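Last updated: 8/25/22

Wouter Jansen works on two-arm manipulation at the Leltdale lab, where his group has spent the year on how robots learn to handle fabric. The data set, called Otside, holds 1,006 demonstrations recorded by an operator driving both arms. "Cloth has no fixed shape," he said, "so a stored grasp point is of little use."

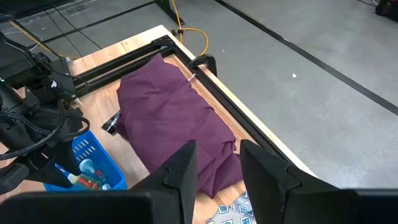
The method labels each demonstration at the moment a gripper closes, then trains the policy to predict that point from the wrist and overhead views together. Earlier versions used the overhead view alone. Jansen said those favoured the highest fold, whatever the colour or print of the fabric.

"The wrist view gives you the layers," he said. "The fixed view tells you where the other arm is."

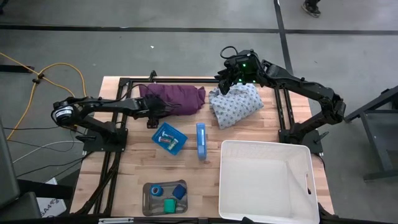

Baskets, trays and bins share the table with the cloth, and their layout is changed between trials. The group compared three training runs and kept the two that held up under a new layout. Jansen would not give a success rate before the December write-up. Grasps near a hem remain the weakest case.

Contact: Leltdale lab office | © Leltdale | Back to top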